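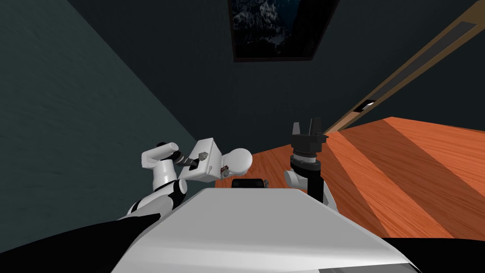 Trulta to Move Carton Handling at Halvorsen Parts Center to Two-Arm Robots, with Station Changes Worked Out in Simulation

Trulta, a supplier of automation for parts distribution and light assembly, will install two-arm robot stations in the repacking department of the Halvorsen spare parts center beginning in November. The stations will take over the lifting, turning and placing of small cartons between the sorting belt and the label bench. Employees now assigned to that work will move to inspection, exception handling and station setup within the same department.

The repacking department receives small parts in supplier cartons, checks them against the order, relabels them and sends them on to outbound. The current process is manual from end to end. A repacker picks a carton from the belt, rotates it until the supplier label is found, sets it on the bench label side up, applies the Halvorsen label and pushes the carton to the outgoing lane. On a full shift one position handles 3000 cartons. The rotation step accounts for most of the wrist movement in the job and has been the subject of repeated requests from the shop floor.

Under the new arrangement, one arm holds the carton from the side while the other is kept free to receive it, steady it or regrip it at a different face. Each arm ends in a two-finger gripper. The fingers are sized for the narrow end of the current carton range. Cartons outside the range, along with bags, tubes and anything with a damaged face, are diverted upstream to a manual bench.

"The handover between the two arms is the part that takes the engineering," said Emrys Maddocks, applications manager at Trulta. "A carton held at an angle by one gripper has to arrive at the other with its label face known. If the face is not known, the station stops and asks. We set the threshold for asking fairly low at the start and expect the department to raise it when they see fit."

Station development in simulation

Motion programs for the stations are developed in Workeo, the simulation package Trulta uses for all two-arm projects. The robot, its grippers and the carton are modeled, and handling sequences are run against the model before any program is released to hardware. The rooms used in these runs are generic interiors and do not reproduce the Halvorsen floor plan. A separate layout model, which includes the belt, the label bench and the guarding, is used for reach and clearance checks.

To date, 3152 handling sequences have been run for the Halvorsen project, covering 17 carton formats. One format, a flat carton with a loose tuck flap, was withdrawn from the automated range on the strength of those runs and will stay on the manual bench. The supplier has been asked for a glued flap. The format will be reconsidered when samples are received.

Repacking employees took part in the simulation reviews from the second round onward. Two changes came out of those sessions. The first moved the outgoing lane from the left to the right side of the station, so that a person clearing a stop does not have to reach past the held carton. The second added a timed pause after each regrip error, during which the arms stay still and the fault text remains on the screen until it is acknowledged. In the original program the station retried on its own.

Changes to jobs and shifts

The repacking department has 16 employees across two shifts. Halvorsen has confirmed that the number of positions in the department will not be reduced as a result of this installation. Three roles replace the present single role:

Station attendant. Clears stops, changes gripper fingers, confirms carton format at changeover and keeps the stop log.

Inspection. Opens and checks contents by sample, handles returns from the label bench and releases held orders.

Manual bench. Repacks and relabels goods outside the automated range. The work is the same as today's, with an adjustable bench and a lower volume.

Employees will rotate through all three roles during the first months. Pay grades for the attendant role are set one step above the present repacker grade. The rotation schedule will be posted by shift, and employees with medical restrictions on repetitive lifting will be scheduled first for inspection.

"I have worked the belt position and I do not expect anyone to miss turning cartons," said Tươi La, shift lead in repacking at Halvorsen. "The questions I get are about the stops. People want to know who decides when the station goes back on, and the answer is the attendant. They also want to know what happens to break times. Breaks stay fixed and the station waits."

La added that the stop log will be read at the start of each shift and that entries are kept by station and carton format. Names of attendants are not recorded in the log.

Training

Attendant training is given on site in short blocks during paid time. It covers restart procedure, finger replacement, lockout and use of the hand pendant. Trainees first work through stops in Workeo, where a carton can be dropped or jammed in the model as often as needed, and then repeat the same stops on the station at reduced speed – with a trainer present and the belt empty. Completion is signed off by the shift lead.

Program changes remain with Trulta during the warranty period. After that, Halvorsen may train its own staff in program maintenance or continue under a service agreement.

Installation

The first station will be placed at the end of the belt nearest the label bench. The adjoining manual position stays in service until the station has been accepted. Berkia, the contractor for guarding and electrical work, will prepare the floor anchors and the supply ahead of delivery. Belt speed will not be raised during the acceptance period. A second station follows once the stop log from the first has been reviewed by Trulta and the department together.

Technical data sheets for the two-arm station and the list of supported carton formats are available from Trulta on request. Press inquiries should be directed to the Trulta communications office, attention Emrys Maddocks.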